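Progress report to the Nedar fund, spring term
Uscombe Computer Reuse Project
Written by Dymphna Nic Giolla

Dear Baoshan Wan and all at Nedar,

Thank you again for your patience over the January report, which reached you late and rather thin. I hope this one makes up for it, as we have had a good, busy few months and there is plenty to tell. Most of our effort has gone into desktop towers, opened up and worked on lying flat.

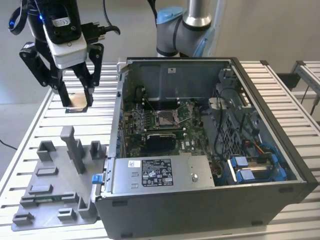
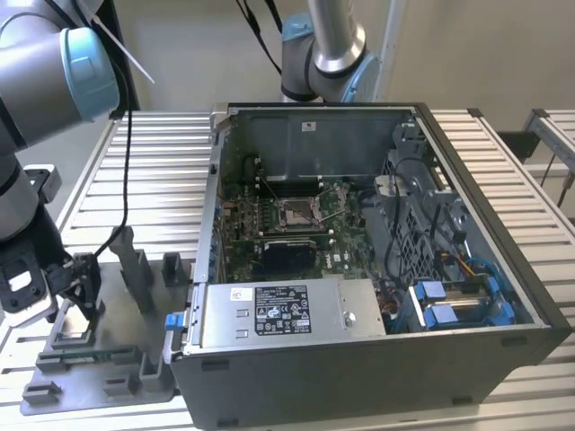
Processor socket empty and its lever up, power supply still in the case.

What your grant has paid for

The largest share went on parts. We bought processors, memory and a good stock of thermal paste, and Isauro Palacios found us a supplier in Nyamweya Road who lets us return anything that doesn't suit. The parts bill came to £1283, a little under what we had set aside, and £349 went on tools and cleaning things. I had hoped to spend less on the tools, but the cheap screwdrivers we began with were chewing up the screws — a false economy, and my own fault for insisting on them.

Where we have got to

So far 17 towers have been finished, tested and passed on to families and to the homework club at Fumance Hall. Another five are waiting for processors. Dalal Mansour now looks over every empty socket with a magnifier before anything goes into it, as bent contacts gave us no end of bother in the autumn, and I am pleased to say we have had far fewer sent back to us.

What comes next

Wing-sze Au is writing a short guide to go out with each computer, in large print and plain words. We would also like to talk to you about monitors, which are getting harder to come by. Would a Friday suit you for a visit? The kettle is always on, and we would dearly like to show you round.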